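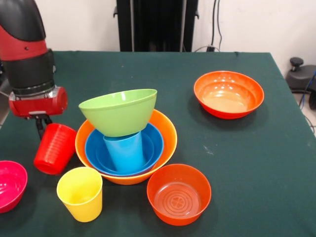
Orange bowl, blue bowl inside it, light blue cup standing in that, green bowl upside down on top.

Search this notebook Search

January, started after lunch

Plastic tableware for the Colla set, nesting and stacking. Dark green cloth on the table again. I would have liked a lighter one for the red pieces but the cream one is at Avport with the tray samples.

Purpose: settle which bowls and cups travel inside each other in the Lomico crate, and in what order, so the packing sheet can be written. The old sheet says "nest by size" and leaves it at that. Two people following it last month ended up with two different stacks, and one of them stood too tall for the lid.

Large orange bowl is the base every time. It's the widest thing in the set, and when it goes anywhere except the bottom the rest has to be built around it. Rim measured 156 mm across on the inside. Measured again with the other rule, same figure.

Blue bowl drops into the orange with a ring of orange showing all the way around. It sits level and lifts out with one hand. I turned it upside down and shook it over the cloth, and the two came apart straight away, which is what we want. The previous batch from Athanasiadis stuck at this step and had to be twisted.

After that it gets less obvious. Options tried for the middle of the stack:

a) green bowl straight into the blue, right way up
b) a cup standing in the blue, green bowl over the cup as a lid
c) cup on its side in the blue, nothing on top

(b) uses the space inside the green bowl, and it's what Ozan Gezer had sketched on the back of the old sheet. It makes a tall stack. The green bowl never wants to sit flat on the cup and ends up with one side of the rim higher. Pushed the table with my hip, bowl came off on the second push.

(a) is lower and steadier. The green rim can still end up a little out of level if the bowl is dropped in carelessly, but pressing on the high side fixes it. The cups then need somewhere else to go.

(c) wastes the space and the cup rolls. Dropped it.
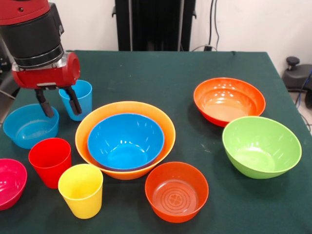
Cups. Light blue, red, yellow. The red and yellow look the same size to me and I've been treating them as interchangeable. Put red into yellow, then yellow into red, and both went down to about the same depth. All three in one column works, and the column will lie along the side of the crate if the pink bowl is moved to the end.

Check before washing up: the pale patch in the bottom of the shallow light blue bowl. Could be residue, could be scuffing. If it doesn't come off with warm water and a cloth, put the bowl aside and ask Athanasiadis for a replacement with the next delivery. No scouring pads please, the gloss goes and then the pieces drag against each other when nested.

The red-orange one has rings molded in the bottom with a small clover-like shape in the middle. Ozan asked whether the pattern is raised enough to stop another bowl sitting flat in it. I set the light blue one in it and then the green one. No rocking with either. Leave the pattern as it is.

Timing, for what it's worth: laying out the set, building (a), taking it apart and building it again took me 20 minutes with notes. Someone packing from a decent sheet should be a lot faster.
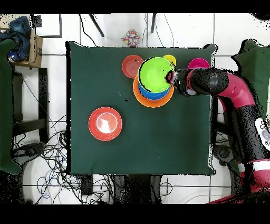 Order for the sheet, as it stands:

Orange on the bottom. Blue in the orange. Green in the blue, right way up, pressed level. Cups in a column by themselves. Red-orange and the shallow light blue together as a pair. Pink at the end of the crate, by itself.

The red piece is still unplaced. It goes under the orange or on top of the red-orange pair, and I can't tell which until I have the crate here with its divider. With the divider in, there may not be enough width underneath.

Names are a nuisance too. I write "bowl" for nearly everything and the supplier's list calls the shallower ones plates. Pick one word per piece and use it on the sheet, the crate label and the reorder form. Color first, then the word.

To do:
- crate and divider back from Avport
- repeat (a) in the crate with the lid closed, carry it down the stairs and up
- try (b) once with the red cup in place of the light blue before ruling it out
- wash the light blue bowl, note the result here
- draft sheet to Ozan

Packed up at 4:30. Cloth shaken out and folded on the shelf, dishes in the gray tub.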